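Where Does a Water Bottle Go When You Are Done With It?
by Carmela Martinelli

Let's start with something you have probably done this very week. You were thirsty, you drank some water out of a plastic bottle, and then there you were with an empty bottle in your hand, looking for a place to put it. Maybe there was one bin nearby, or maybe there were two or three in different colors and you had to stop and think. It only takes a moment, and then most of us walk away and forget the whole thing. But the bottle has a long trip ahead of it, and I would like to tell you about that trip, because I think it is one of the more interesting trips that any ordinary thing can take.

What is a bottle made of?

Pick up a water bottle (ask first if it belongs to somebody else!) and give it a gentle squeeze. It crackles and then pops back into shape. The clear part is usually made of a plastic with a terribly long name, polyethylene terephthalate, which everybody shortens to PET. Try saying the long name three times at supper and see how far you get. If you turn the bottle over, you may find a tiny triangle made of arrows with a number 1 inside it. That is the mark for PET.

The cap is a different story. Caps are mostly made of another kind of plastic, a harder and waxier one. PET sinks in water, and the plastic used in most caps floats. Please remember that, because it is going to be important in a little while.

Then there is the label. Some labels are paper and some are thin plastic that wraps all the way around. So one little bottle can be three different materials, all traveling together.

What are those ridges for?

Run your thumb down the side and you will likely feel bumps or rings. Plastic that thin would be very floppy if it were smooth, and the ridges make it stiffer. You can try this with a sheet of paper. Hold it by one end and it droops. Now fold it back and forth like a fan and hold it again, and it stands out nice and straight. It is the same paper, but the folds have given it some strength -- and the ridges do that job for your bottle.

Which bin?

This is the part where people get mixed up, and I mean grown-ups too. When I visited the summer club in Rekow this June, there were 12 children around the table and we had a very lively talk about it. One boy felt sure that anything plastic goes with the recycling. A girl across from him said her grandmother's town didn't take yogurt cups at all. They were both thinking hard, and the girl had noticed something true: the rules change from town to town. The best thing to do is look at the picture or the words on the bin, and if you still can't tell, ask somebody.

Bottles are accepted in a great many places. Cardboard tubes, like the one left over when the toilet paper runs out, are often accepted too, usually along with the paper. A greasy napkin or a used tissue goes in the regular trash.
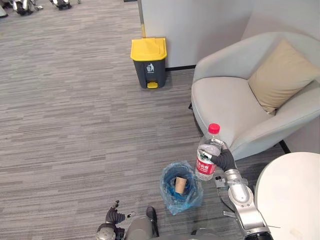
Before you let go of a bottle, there are a few small things to do. Drink the last sip, or give it to a plant, so the bottle is empty. Squash it a bit if your town says that's all right. And put the cap back on if your town asks for that. Years ago many people were told to take the caps off, and your parents may remember it that way, but lots of recycling centers now like them left on. A loose cap is so small that it can slip through the machines and get lost.

Sink or float

At the recycling center, the bottles are sorted, squeezed into big square bales and tied up tight. Later on they are washed and chopped into flakes about as big as your smallest fingernail, caps and all. Now you have a great heap of mixed-up flakes. How would you ever pick the cap pieces out of that? You would be at it until you were a hundred years old!

Well, you remember about sinking and floating. The flakes go into a big tank of water. The PET flakes sink to the bottom, the cap flakes bob up to the top, and they can be scooped away separately. I think that is wonderfully clever, and it is mostly just water doing the work.

After that the clean flakes are dried and melted. They might become new bottles, or they might be pulled into long thin threads, finer than hair, and turned into carpet, or the fluffy filling in a jacket, or the fabric on a chair.

Try it at home

Ask a grown-up to snip a small piece from a clean PET bottle and another from a cap. Fill a bowl with water and push both pieces under with your finger. Rub off any little air bubbles, as they can hold a piece up when it would rather sink. Then let go and watch. You can try other scraps from around the kitchen too, and write down which ones sink and which ones float.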